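Kitchen Tips from the Climetholm Robotics Club

Our club took on utensil sorting this term, and I have learned more about spoons and chopsticks than I ever expected to! The project is called Yeo. The idea is simple: we pick up kitchen things with hand-held grippers, put them where they belong, and use the recordings to teach a small arm to do the same job. We have 173 good runs so far and we want plenty more before the spring meet in April.

A lot of what helps a gripper helps a person too, so I've been writing down the tricks that work in an ordinary kitchen. Most cost nothing.

Start with the holder. A rectangular one with rounded corners beats a narrow round jar, at least for us. Things lean in different directions and you can get hold of one without dragging up its neighbors. Ha-neul Wang tested this at home with her own drawer overflow and has never gone back to the jar.

Don't fill it to the top. We tried 30 pieces in one holder and it was a mess, for hands and for grippers. With 11 it was a pleasure.

Chopsticks: grab them one at a time, and grab them upright. If you pinch a stick low down, the top swings around and knocks into everything. Go a bit higher and it comes up straight. Our beginners all pinch too low in their first week (I certainly did).
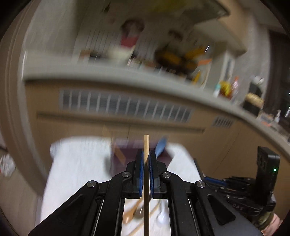
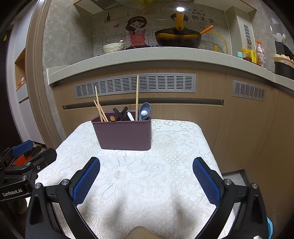

Chopstick practice, with the purple holder on its white cloth.

Put a cloth under your work. It keeps small spoons from skating away when you nudge them, and it cuts the clatter way down, so you can practice while someone else is on the phone. Pull it smooth before you begin. A wrinkle will catch a spoon handle every single time, and if your cloth has an open pattern, watch out for fork tines.

Mix your colors! Light wood on light wood is hard to pick out, even for good eyes. Keep a couple of dark chopsticks in with the pale ones, or a spoon in a soft blue, and your hand goes to the right thing faster. Dong-geon Moon sorts his by color at home now, dark for cooking and light for eating, and says his kids have finally stopped stirring the soup with the good pair.

Wipe the pads. If you use tongs with soft tips, or a gripper like ours, a little cooking oil on the padding ruins your grip. Warm water, a drop of dish soap, then 10 minutes on a towel. We do it before every session and again if anybody has been snacking - you know who you are.

Slow down near the rim. Bring the utensil over the holder, stop, then lower it. The stop feels silly but we drop far fewer spoons that way, and it works just as well when you're putting away a hot ladle.

Last thing, for anyone joining the Yeo group: bring any odd utensils you can spare. Short scoops, long spoons, a chopstick that lost its partner, all welcome. We're especially low on things with thick handles. Leave them in the box marked Zomik by the door and put your name on a piece of tape if you want them back.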